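Marzo, ocho y media de la tarde

Otro día con la norma interna de Fundanport, que ya va por 30 páginas y sigue sin decir a qué distancia puede estar una persona cuando el brazo se mueve. Driss Benmoussa la defiende con una fe que no comparto. Yo la leí dos veces en el tren y sólo saqué en claro 3 artículos que alguien podría cumplir mañana. Uno es el de las etiquetas: cada cesta, la suya, y a la vista.
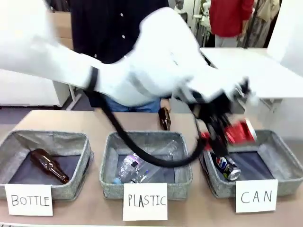
¿Quién puede reanudar el trabajo después de una parada de emergencia?
Sólo la persona que figura como responsable de turno, y después de revisar la zona a pie.

Eso dice el artículo 12, al menos. En Zodness vi firmar la hoja de revisión sin levantarse de la silla, así que permítaseme dudar.

Luego discutimos la fuerza de agarre. Zawadzka quiere un límite de 40 newtons para todo. ¿Para todo? Una lata y una botella de vidrio no piden lo mismo, y un número redondo tranquiliza mucho al que redacta. Propuse fijarlo por material y apuntar cada cambio. Me dijeron que lo mandara por escrito —ya sé lo que significa eso.

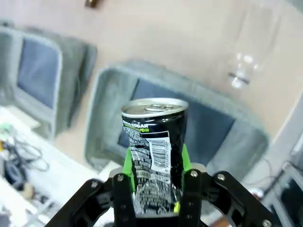
Lata negra entre las almohadillas verdes, algo aplastada.

Mañana escribo el párrafo del agarre y llamo a Grabowska por lo de los guantes.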